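3.2 Collecting the two-arm demonstrations

I'll be upfront that this was the part of the project I thought would be quick. We already had Tisitz, our recording tool, running from the single-arm work, so in my head all we had to do was plug in a second arm and start saving episodes. It took us until December to get a set I was happy to train on (and I still have my doubts about a few of the early ones).

All of the demonstrations were teleoperated. Vaughn Doucet drove most of them and I did the rest, with Fletcher Whitcombe watching the incoming streams and yelling when one of them stalled. Each episode saves joint positions and gripper commands for both arms, plus the wrist views, all stamped against one clock. We log at 30 Hz. I tried 50 Hz first, but our disk writes couldn't keep up and we'd get these ugly little gaps right in the middle of a grasp, so down it went.

For the lidded-box task we wanted plenty of variety in where the base sat and how it was turned, so the operator moved it by hand between episodes. I know some groups tape out a grid for this. We did that for one session and the policy learned the grid beautifully! After that we just asked people to put the box somewhere they hadn't put it lately, and I checked the spread afterward with Stokovus, our plotting script.
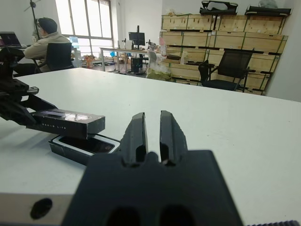 Figure 7. Wrist view from one arm during the lidded-box task. The other arm's lid is over the open base.

The wrist views matter more here than they did with one arm. Each gripper hides a good chunk of its own picture, and the thing you care about may be off to one side near the other arm. We kept the full view anyway, background and all. Cropping to the table helped a bit on the training days and then hurt as soon as we shifted the camera mount, so I dropped it.

We labeled every episode with one of 3 tags: clean, recovered, or failed. "Recovered" means the operator fumbled something and fixed it without stopping the recording. My first instinct was to toss those, and Vaughn talked me out of it. He was right, too, and Section 4.1 shows what happens when they're left out. Failed episodes stay on disk but don't go into training.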